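29th May

The inventory of the Herdale activity room was completed this morning in the presence of Siu-fong Hsieh and Jianhua Hou. The cupboard list prepared last September was found to be out of date, and a corrected copy has been placed in the folder by the door. Water play materials are now entered under a heading of their own.

The fishing game was set out for review before the summer program. Ms. Hsieh wishes to offer it to the younger group in sessions of 15 minutes, with no more than eight children enrolled. Mr. Hou asked that the pink and green fish be kept together as one set – they have twice been divided between rooms, and the sorting activity cannot be run with a single color. This was agreed. The buckets will be used for sorting, and the measuring cup will remain with the game so that the children may practice pouring.

The nets were discussed at some length. I favor the small ones with the thin handle, which suit a child's hand, although the mesh must be rinsed after each session and hung to dry.

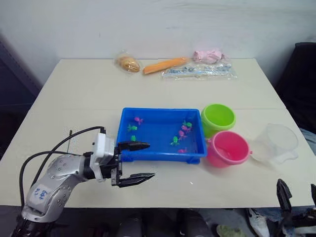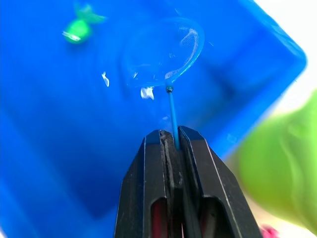

Guoqing Mao has requested two additional towels and a floor mat for the sessions. I approved the towels. The mat must wait until the Drandum invoice is settled, a matter I have now raised with the office twice.

Enrollment for the summer program stands at 34, with nine families yet to return their forms. Khadija Samir will telephone them tomorrow. I left the building at five and took the cupboard key with me in error – it is to be returned first thing in the morning.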